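Notes for Wednesday, Farkance meeting room. Talk: "Where do the cups go?" Time: 30 minutes with questions.

Slide 1. Title. Wait until the door is closed, the corridor is loud.

Good afternoon. My name is Nazareno Bassi and I work in the stores at Atden. Please excuse my accent, and if I say a word wrongly, put your hand up and I will say it again. Howard Sedgwick asked me to speak about small storage on shared desks. I said to him that I can speak about this for 30 minutes, and he laughed, but I can.

Slide 2. How the question began.

In September we moved the Hulme office to the first floor. We had almost 400 small items which had no place. Pens, clips, tape, measuring spoons from the kitchen corner, and plastic cups. The pens were easy. For the cups we had no idea. They stood on window sills, on printers, on the floor next to the chairs. Sheila Holroyd put them all in one box, and after two days the box was empty and the cups were again on the window sills.

(Pause here. People usually know this situation from their own office.)

Slide 3. The pen holder.

We had bought mesh pen holders, the black round type, and there were more holders than people who use pens. Dennis Dunmore put a cup in one of them. He did not ask anybody, he only did it.

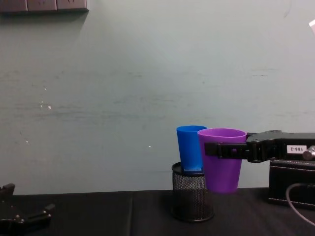
I want to speak first about the size. A tapered cup goes down into a round holder until the wall of the cup meets the rim, or until the cup meets the bottom. Which one comes first depends on the cup. When the narrow part is inside and the wide part is above, you can take it with one hand and you do not touch the place where you drink. For me this is a good thing, especially in a shared room.

The second point is the mesh. In a closed pot the water from a washed cup stays at the bottom and after a week it smells. Through a mesh the air can go. I still ask people to dry the cup first. Please say this slowly, it was misunderstood at Somula and they had a wet table.

Slide 4. What kind of table.

Our tables at Hulme are hard and smooth, and a mesh holder slides on them when you pull the cup out quickly. On a dark cloth or felt surface it stays better. Roy Dunmore (he is the brother of Dennis, do not mix them) says that a soft mat also makes less noise in the morning. I agree with Roy. The bad side of a soft mat is crumbs, and also the join, if the mat is in two parts. Put the holder on the flat part and not over the join, or it will stand a little crooked.

Ask the room: who has a mat on the desk now? Let them answer. Do not hurry.

Slide 5. Colours.

We gave colours to the people. Blue for one, purple for the next, and so on. This was Sheila's wish and I was against it, I thought it is like a kindergarten. After one month I changed my opinion. A bright blue cup in a black holder can be found from the other side of the room, and a person who sees his own colour does not take a new cup from the cupboard.

If somebody asks about names on the cups: yes, it is possible with a small paper label, but the label must be changed often. We stopped with labels. Do not spend more than one minute on this. 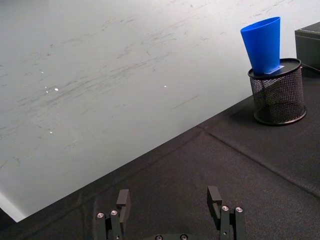

Slide 6. One cup or more.

A question I receive often is if you can put two cups in one holder, one inside the other. You can, if they have a similar shape. But the second cup should be dry, and the larger one makes the holder heavy at the top. With a light mesh holder I prefer only one cup. If you need two cups at one desk, use two holders and put them side by side near the wall, where an elbow does not reach them.

About the tilt. A cup that is narrower than the holder will lean to one side. Some colleagues find this ugly and they put folded paper at the bottom. I leave it. It leans, but it does not fall.

Slide 7. Cost.

We ordered 300 paper cups every month before. Now the order is smaller, but I do not have the correct number yet, so please do not promise a number. Howard has the invoices.

Slide 8. What I would do again, and what not.

Again: the mesh holder, the mat, the colours.
Not again: the box, the labels, and the hooks under the shelf (I have 4 hooks in my bag if somebody wants to see why).

Questions. Repeat every question loudly before the answer, the people at the back did not hear last time. If there is a question about glass cups, I have not tried it.

After the talk: bring back the projector cable to Sheila.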